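4. Sorting before storing: what households do with small containers

By the Household Storage Study group, Fisotora
December

It helps to begin with a confession of sorts. When we first planned the Raltari household survey, we meant to ask only about cupboards - how deep they were, how high the shelves sat, and how often people had to move one thing to reach another. Small containers came in as a single line near the end of the questionnaire. Then the first completed forms arrived, and that single line had drawn longer answers than everything above it, with people writing up the margins and onto the back of the page. We rewrote the form, and this section is the result of having done so.

The 244 households that returned the revised form came from two towns, Prorura and Ojala, and they are not quite alike. Prorura has older houses with proper pantries, many of them a step down from the kitchen and pleasantly cool all year. Ojala was mostly built later, and its kitchens open straight into the living space, so that whatever is left on the counter is left in front of company. We had expected this to matter a good deal, and it did, though it showed up most strongly in where people sorted their things and much less in how they sorted them.

By sorting we mean the short stage between bringing something into the house and putting it away. Many people told us they have no such stage, and then went on to describe it in loving detail: the end of the table where the groceries wait, the basket by the back door, the old baking tray that holds the spice jars until somebody has a minute. We came to call this the landing place. A landing place may be a surface, a box or a set of bins, and it works best when it has a few clear divisions and not very many of them (Figure 4).
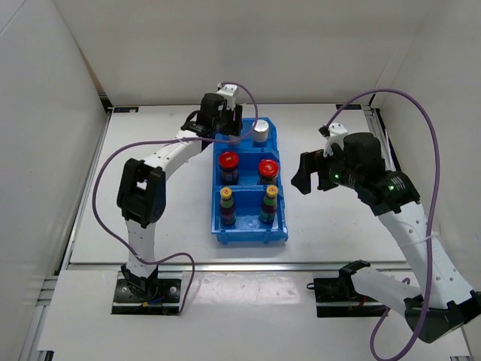
People with two or three divisions in their landing place tended to empty it the same day. Those with more than that often let it fill, and several wrote, a little ruefully, that they had spent a whole weekend labeling sections they never used again. One household in Ojala had kept a divided tray for sewing thread, buttons and hooks, and by the time the form was filled in all of it held batteries. We were fond of that answer, and we think it says something true about how quickly a tidy plan gives way to whatever the family needs to put down.

We asked a smaller group to keep a diary. In all, 60 households agreed, and between them they made 740 entries, each one noting a small container, where it was first set down and where it ended up. The entries are wonderfully uneven. Some run to half a page and take in the weather, the dog and the price of vinegar, and others say only "jar, counter, shelf." Both sorts were useful to us. The long ones told us why a thing had stayed put, and the short ones, read one after another, showed how steady most people's habits are once they have settled.

Upright containers caused more writing than any other kind. Bottles and narrow jars fall over when a drawer is pulled, and they hide behind one another on a deep shelf, so that a family may own several of the same thing without knowing it. Diary keepers who stood their bottles in a divided crate or tray, two to a section, seldom mentioned either trouble. They did mention the empty sections, and usually with some pleasure - a bit of spare room seems to be a comfort in itself, and we would not want to advise anybody to fill it. 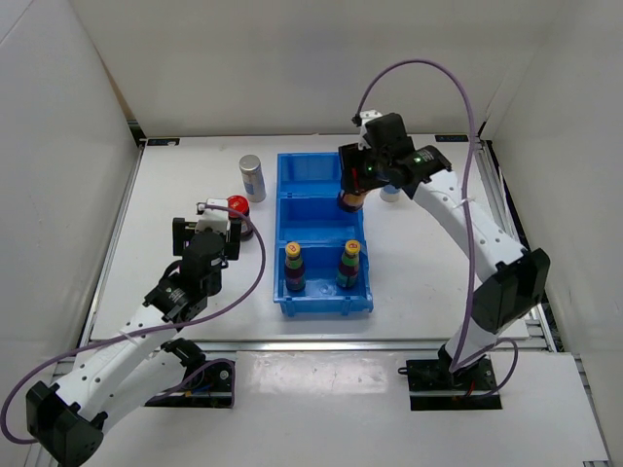 Figure 4. Divided bins and trays in use as landing places for small containers.

4.1 Differences between the two towns

In Prorura the landing place was most often in or beside the pantry, out of sight of the front door. Families there were content to leave things overnight, and a few kept the same basket going for the better part of a week. In Ojala it was nearly always on the kitchen counter, and it was cleared before supper or before visitors, whichever came first.

Contact the study group at the Fisotora office | Copyright Fisotora, all rights reserved | Back to top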